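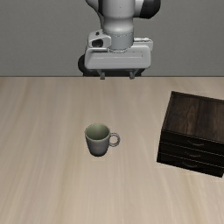
Tomás Rafferty wrote that the planner should just be allowed to fail on a closed drawer, because a task layer that tries to be clever about it will only hide the failure from whoever has to read the log afterwards. Fair point and I'll get to it lower down. Quoting his message with the middle snipped, the list archive mangled it anyway.

> On 22nd October Tomás Rafferty wrote:
>
> Ran the Goltmont branch over the weekend on the mug and drawer set. 179 episodes, default seeds, sim only. The mug grasps are fine. The drawers are where it goes wrong and I don't think it is perception this time.
>
> The handle pose comes back sensible, I overlaid it on the depth cloud and it sits where it ought to. Then the planner gives a pull direction in the world frame instead of the cabinet frame, so when the cabinet is turned the arm drags sideways and stalls. With the cabinet square to the table you would never notice.
>
> [snip]
>
> Also, who owns the retry logic now? It used to be Savita. It retries 8 times on a stall and every retry is the same pull. I'd rather it stopped dead.
>
> Tomás

Right. In order, quickly, I have a train.

1. Pull direction

You're correct, it's the frame. Looked at it last night. drawer_pull() takes the axis from the handle detection, and the handle detection publishes in base_link, and somewhere between Pearce 2 and the Goltmont branch the transform got dropped when Ademir moved the tf lookups out of the hot loop. Not his fault, there was no test for it. The old scenes all had the cabinet parallel to the table edge so world and cabinet agreed and everthing passed.

The reset pose in the current scene is a decent check for this. Cabinet on the right turned at an angle, all three drawers shut, mug out on the open table with the handle to the right, gripper up and open over the back. If you ask for the middle drawer from there and print the axis before the approach, you can see straight away whether it's following the cabinet or not. Doesn't need a full episode. Takes seconds.

Patch is on my branch (cullell-frames). Does the lookup once per plan and caches it, so Ademir's timing numbers should hold. Please somebody other than me run it.

2. Handles

Separate thing but related. The three handles are thin and they're curved, and the grasp sampler treats them as straight bars. Works when the fingers come in level. With the cabinet turned the fingers can arrive a bit skewed and close on one end of the curve. I suspect a few of the stalls Tomás is blaming on the pull axis are really this. Can't prove it yet. Would want the contact logs, which we don't keep by default - flag is --keep-contacts, it makes big files, turn it off afterwards.

Uchenna had a sampler that fitted an arc to the handle points. Uchenna, is that still anywhere? Even the rough version.

3. Retries

Savita handed it over in the summer and I think it landed with nobody, so me I suppose. Agree that repeating the same pull is daft. Don't agree it should stop dead. On the real cell a stall is quite often just a sticky drawer and a second go with a bit more force does open it. What I'd propose:

- stall on first pull: back off, re-detect the handle, replan from scratch
- second stall: stop, write out the axis, the wrench and the handle pose, mark episode as failed
- no third go

So max retries goes from 8 to 2 counting the first attempt. That gives Tomás his readable log and we keep the sticky drawer case. If you hate it say so before I merge.

4. Timeouts

Not in Tomás's mail but it bit me on the same run. Planner timeout is 900 ms in the config and the Dristutow wrapper overrides it without saying anything. So half of you are probably testing with a different budget from the one you think you've got. Check what the wrapper prints on startup, the line starting "budget". If there's no such line you're on the old wrapper, pull again.

I'd like the override gone altogether. Config file should win. Savita, was there a reason for it? There's a comment in there that says "needed for demo" and no date on it.

5. Collision margin round the mug

Left this as it is. Someone asked on the call if the mug should be padded more when the target is a drawer. There's a good gap between mug and cabinet in the default layout so it makes no odds there, but the randomised layouts put them much closer and then the padded mug eats the whole approach to the bottom drawer and you get "no path" for what looks like no reason. If you're getting that, it's the padding, try mug_pad at half. Don't commit it.

What I need from people:

Tomás - rerun same seeds on cullell-frames, contacts on if you've the disk space
Ademir - look over the tf caching, espcially the bit where the cabinet is assumed not to move during a plan. It's true in sim. On the real table, hmm.
Uchenna - arc sampler, as above
Savita - the timeout comment

Not touching the real cell until the rerun is back. Tag for December is still on as far as I know but I'd want the frame fix in and at least one test with a turned cabinet in CI first, otherwise we will do this all again.

Back online tonight.

Tomos Jenkins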